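A day at the Ustidbridge blogging open day
28 August 2021

I've run my little site on the same free template for years, so when the web publishing workshop in Ustidbridge opened its doors I was on the early train. What a day!

The morning belonged to permalinks. A blogger with up to 2000 posts showed us how she moved every one of them to shorter addresses and kept her old links alive with redirects. She did it in batches of 19, checking each batch before starting the next, and I filled two pages with notes (most of them underlined).

After coffee came a demo of Rutkowska, a theme made by a small team from Musside. It loads fast, the sidebar folds away on a phone, and you can change the fonts without touching the code. I loved it!
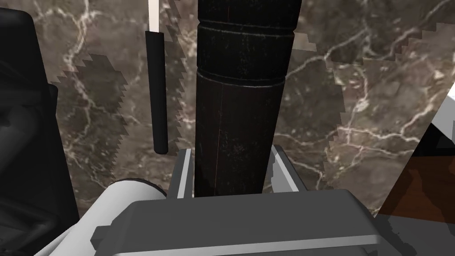
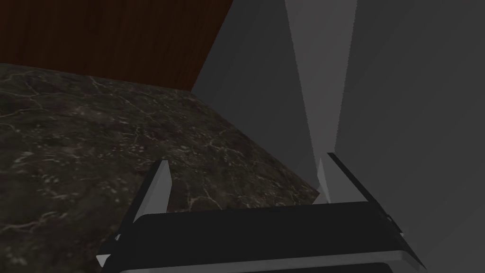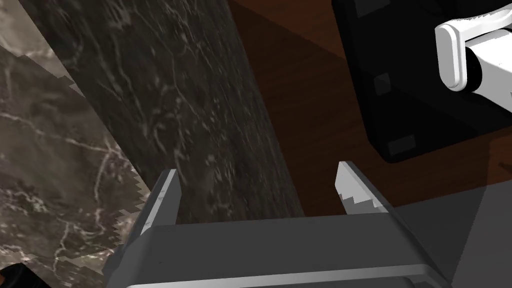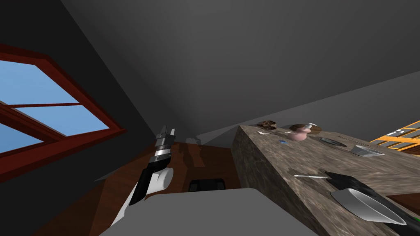

The afternoon in Plemcombe Hall

Lunch ran long, so the backup session started late, but it was my favorite. We each exported a blog, imported it into a blank test site and looked for what had gone missing. Mine lost 3 drafts and all of the comment dates, and I'm so glad I found that out on a test copy. Someone at my table had never exported hers at all and went straight home to do it.

Bring your own laptop and a long charging cord if you go. The next open day is in January, and I've already put my name down for the session on feeds.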